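Ostmont Neighbors Help Board > Home & Garage > Gadgets

Can a robot arm do real chores yet, or should I wait?

posted by stairwell_9
Monday, early

Ok so quick one before work. I run a small frame and gift shop, workbench in back, and at the end of the day the bench is covered in little stuff. Blocks, scraps, bits of string, whatever the kids' craft hour left behind. Takes me forever to clear. A guy at the trade night was talking up a two-arm kit from Pakzad, $3,864 for the pair, you clamp them to a table and "teach" them. Says it'll be picking up after me in a week.

Is that real? Anyone here got one going? I don't need it to fold shirts or cook. Just pick up small things, put them in a bin, don't knock over the lamp. Also thought about the Ovov floor one but that's a vacuum with a scoop on it as far as I can tell.

Budget is ok, patience is not. Thanks

3 replies

posted by marlowbench

Short version - not for what you want, not at that price, not in a week.

Longer version. I've had a two-arm setup going since December. Picking up one block off a clear table, fine. It'll do that most of the day. Then you put the block next to something else and the arm has to decide which one, and from what side, and that's where it falls apart. Flat things are bad. Thin things are worse. String is the worst of all, it has no shape to grab and it moves when you breath on it.

Teaching it = you steer the arms through the job by hand, over and over. I did 842 run-throughs for ONE job, blocks into a tray. Works nicely now. Moved the tray a hand's width and it went downhill. Did more runs. Better. You see the problem if your bench looks different every night.

Stuff I'd check before paying:
- how wide does the gripper open, and can it pinch something thin
- can both arms reach the middle without hitting each other
- where do the cables go (there's a lot of them)
- can you stop it fast from where you stand
- is the table dead solid, any wobble and you start over

And budget floor space next to the table too, not only the table. Same bench I work at, with a couple things left out on it the way yours probably is:

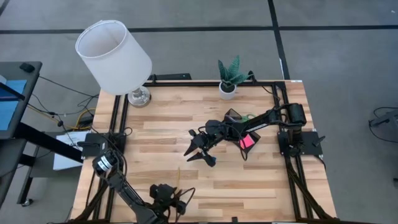
tallyho_dratska: Disagree a little, the mess isn't the hard part anymore, it's the speed. Mine clears 5 small things off a bench and gets them all, but I could do it 5 times over while it's thinking. Fine if it runs after you lock up. Useless if you're standing there waiting to close.

marlowbench again - fair. But would you leave it running with no one in the building? I wouldn't, not yet. And a lamp or a plant on the back edge is ok untill the arm swings wide.

posted by quietgarage

Get a bench brush and a dustpan. Sweep it all in a tub, sort it when you feel like it. The Dratska bench vac is good too but it'll eat the string.

posted by stairwell_9

Ok thanks all. Holding off on the Pakzad kit. Might go look at one running if they'll let me bring my own junk to try it on. Will report back if they say yes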